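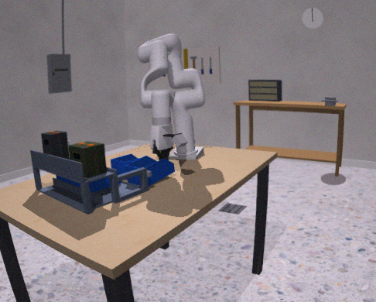

Re: home cell, arm keeps hitting soft stop over the bins

higinio_e wrote:
Sim first, then wood and metal. The bench in the garage gets built once I know where the base goes. Right now the mounting plate is toward the back edge of the table, the rack is on the left and the three blue bins run from the rack toward the arm. The far bins are fine. The one closest to the rack is the problem: elbow folds back, wrist hits a joint limit, planner gives up. Planner is Prondix, stock settings except the approach height, which I set to 50 mm above the bin rim.

varela_bench wrote:
Move the base. You have a whole tabletop in front of that plate and you are making the arm reach sideways from the back of it.

higinio_e wrote:
I would like to keep the front clear. In the garage that is the side I stand on.

proncombe77 wrote:
Before anyone moves anything, what is the approach vector? If it is straight down in the world frame you are asking for a wrist pose you don't need. Tilt it 20 degrees toward the base and try again. I had the same failure on mine and the base never moved.

varela_bench wrote:
Tilt works until the fingers touch the bin wall. Then you are back here with a different thread title.

higinio_e wrote:
Ran it with the tilt. 600 random targets in the near bin, 127 failed. Before that it was failing more than half. So better, but I would not build a bench on it. Most of what is left is collision rejects and only a few are joint limits. View from the wrist camera, looking out past the fingers:

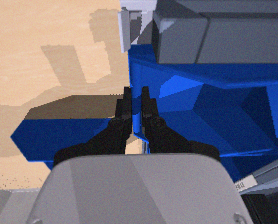 Philomena Antwi: check your collision meshes before you believe any of those rejects. If the bins went in as convex hulls, the planner sees a solid block with a lid on it, and every target below the rim counts as a hit.

higinio_e wrote:
Checked. Two of the bins have proper wall geometry. The near one is a hull - I must have imported it separately. That explains some of it. Reimporting tonight.

varela_bench wrote:
Fine, but it doesn't explain the joint limits. Base is still in the wrong place.

proncombe77 wrote:
A few limit failures out of 600 is a retry with another seed. Not worth giving up the front of the bench.

varela_bench wrote:
On a real arm every retry is dead time. Slide the plate 300 mm toward the rack in sim and run the same targets. It costs you one line in the config.

Philomena Antwi: agree with running it, but fix the mesh first and change one thing at a time. Also pad the fingers a little in the collision model. Mine were modeled to the exact outline and the real ones scraped.

higinio_e wrote:
OK. Mesh, then finger padding, then the plate. Same 600 targets each time, same seed. Will post numbers Saturday. If the plate move wins I lose some room next to the rack, so the Banlow feeder would have to go on the other side.

proncombe77 wrote:
Log the tilt angle with each run too. I would bet 20 is too much once the mesh is right.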